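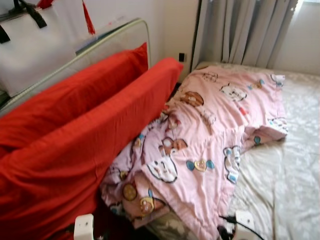

Fig. 1. Red pillows and a pink comforter on a bed with an upholstered headboard.

September
Notes by Dalia Grīnberga

Week 2: Why we sleep when we do

Two systems decide when you get drowsy, and the fun starts when they disagree! The first is sleep pressure. A chemical called adenosine builds up in the brain the longer you stay awake, and sleep clears it away. Caffeine blocks the receptors, so the adenosine is still there waiting when the coffee wears off.

The second is the body clock, a tiny patch of cells just above the spot where the optic nerves cross. Left without daylight it runs a little longer than 24 hours in most people, so morning light has to pull it back every day. (I love this part. A cluster smaller than a grain of rice!)

Please read the Nendlow shift diaries before we meet, all 62 pages. Watch what happens to the night crew on their days off.

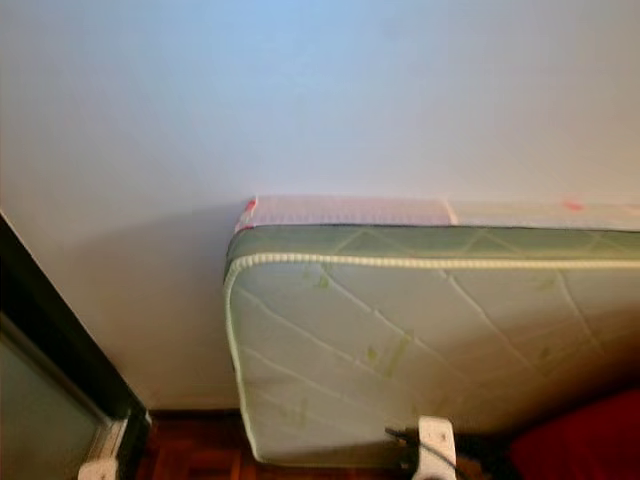
Kadri Siliņa objected after last year's lecture that her grandmother in Skarnness slept in two stretches every winter, got up between them to bake, and never felt short of rest, so why do we treat one long block as normal?

Great question, and we'll spend the second hour on it. Historians have found plenty of mentions of a "first sleep" in old diaries and court records, though how common it was is still argued over.

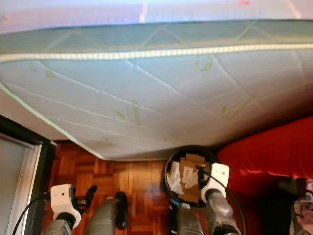

Temperature matters more than most students expect. Your core has to cool by a degree or so as you drop off, and it does that by sending warm blood to the hands and feet. Bedding gets in on this too: a quilted cover stitched in big diamonds, like the one on the mattress in Fig. 3, bulges between the seams, so your skin doesn't press on it evenly. Bring your own bedtime log, and write down when your feet felt warm.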